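Getting a Better Grip on Everyday Jobs

August is when I clean out the kitchen drawers and the workbench, and every year I find something I'd forgotten how much I love! Last Friday it was the rubber shelf liner. One roll, cut into squares, and suddenly half my little annoyances are gone.

Jar lids first. Lay a square over the lid, press down hard with your palm, and turn from the shoulder instead of the wrist. If it still won't budge, run the lid (only the lid) under hot tap water for a bit and dry it well before you try again. Wide rubber bands work too – the ones that come on broccoli are perfect.

Put another square under your mixing bowl when you're whisking. A damp dish towel twisted into a ring does the same thing, and it lets you tip the bowl toward you while you pour in the oil with the other hand.

Holding odd shapes is my favorite problem of all. Lumpy things with no flat sides want wide, soft contact and a light squeeze.

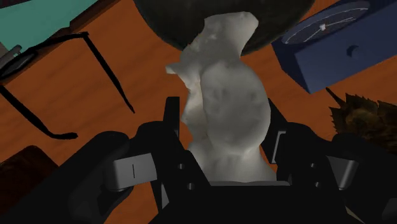
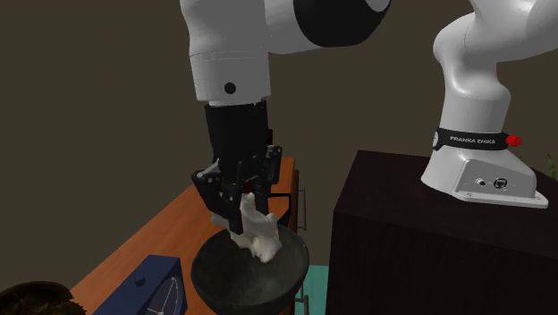
For ginger root, snap off the knobs first and peel each one with the edge of a teaspoon. So much less waste than a knife! Celery root is easier if you slice off the top and bottom, stand it on the flat end and cut the skin away in strips.

Out in the garage, my neighbor Kiros Tsegaye lines his vise jaws with scraps of old leather belt, and I've copied him ever since. Cork from a worn-out trivet is good as well. For round stock, cut a V-shaped notch in two bits of pine and clamp the work between them. Snug it up, give it a wiggle, then snug it a little more. I cracked 3 drawer knobs before I learned to go slowly.

Gluing a broken mug handle? Fill a loaf pan with dry rice and nestle the mug in it so the handle points straight up and gravity does the holding. Leave it overnight. I keep mended mugs for pencils and seed packets, not coffee.

And wash those liner squares! Warm water, a drop of dish soap, then hang them over the faucet. They lose their grip when they're greasy and get it right back once they're clean.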